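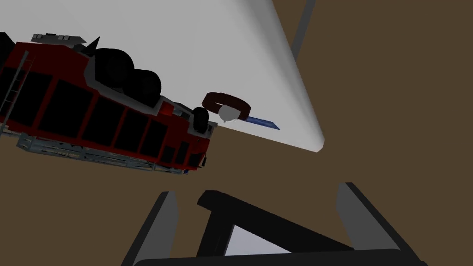
Ginette Dhillon writes that the inflation figure on the news has never once matched her own shopping, and asks whether there is a way of working out a household's real rate without a degree in statistics. There is. It takes an old exercise book, a pencil and a few minutes after each big shop.

The official rate is an average. It covers air fares, cigars, nursery fees and plenty else that may never come through your door. If you rent, have no car and cook most nights, your own rate can be well above or below it for years at a time. A kitchen price book tells you which.

Choosing the basket

Pick 15 things you buy all year round. Flour, oil, rice, milk, eggs, onions, washing powder, loo roll and so on. Leave out strawberries and anything else with a season, or the book will tell you that prices collapse every June. Leave out treats too, unless they really are weekly.

Write down the size as well as the name. "Coffee" is no use. "Coffee, ground, 227 g" is what you want. Packets shrink while the price stays where it is, and an economist would count that as a rise. So should you.

Setting out the page

One line for each item, one column for each month. In each square put the price per kilo, litre or sheet. Most shelf labels give it in small print at the bottom. Check that the units match before you compare, as some labels use 100 g and the one next to it uses a kilo.

If the label is missing, divide the price by the weight in grams and multiply by 1,000. A phone will do it in the aisle.

Use the price you paid, offers included. If you only buy the washing powder when it is reduced, then the reduced price is your price.

Weighting

A rise in the price of salt matters less than a rise in the price of bread. To allow for this, work out how much of each thing you get through in a year and keep those amounts fixed. Multiply each amount by this month's price and add the lot together. The total is what your basket would cost for a year at today's prices.

Mircea Sima sent in his sheets, which go back several years. His basket first came to £1676. The same amounts of the same things now come to £2363. Divide the second by the first, multiply by 100 and you get 141, so his basket is up by 41 per cent. He then did the same sum for his take-home pay and found it had gone up by less, and that was the answer to why the month felt shorter.

Do the pay sum. A price on its own tells you very little.

When you switch brands

Say the oil goes up and you change to a cheaper one. Put the new price in the book, but mark the square with a small S. The saving is real, but it came from you and the shop had no part in it. If you leave the mark off, the book will say that oil got cheaper when it didn't. Statisticians argue about this a good deal. For a kitchen, the S is enough.

Stocking up

Buying ahead pays only if the price is going to rise by more than your money would earn in the bank, and if nothing goes off. Rice, tinned tomatoes and soap are safe. Wholemeal flour turns rancid sooner than people think. Oil wants a dark cupboard away from the cooker — the shelf above the hob is the worst spot in the room.

Never stock up on a credit card you don't clear. The interest will swallow the saving.

A few odds and ends

Anca Preda keeps her book in the drawer with the tea towels and fills it in while the kettle boils. She uses pencil, and so do I. Receipts fade, particularly on a sunny windowsill, so copy the figures within a week or two.

Bigger packs are not always cheaper per kilo. Look at the small print each time.

Energy can have a page of its own. Note the unit rate and the standing charge separately. If the standing charge goes up, using less won't bring it down.

April is a good month to start, with water, council tax and phone bills often changing at the same time. Rule off the year there and begin a fresh page.

Oana Pascu asks what to do when an item disappears from the shops altogether. Choose the nearest thing, note both names on the line, and carry on from the new price with an S in the square.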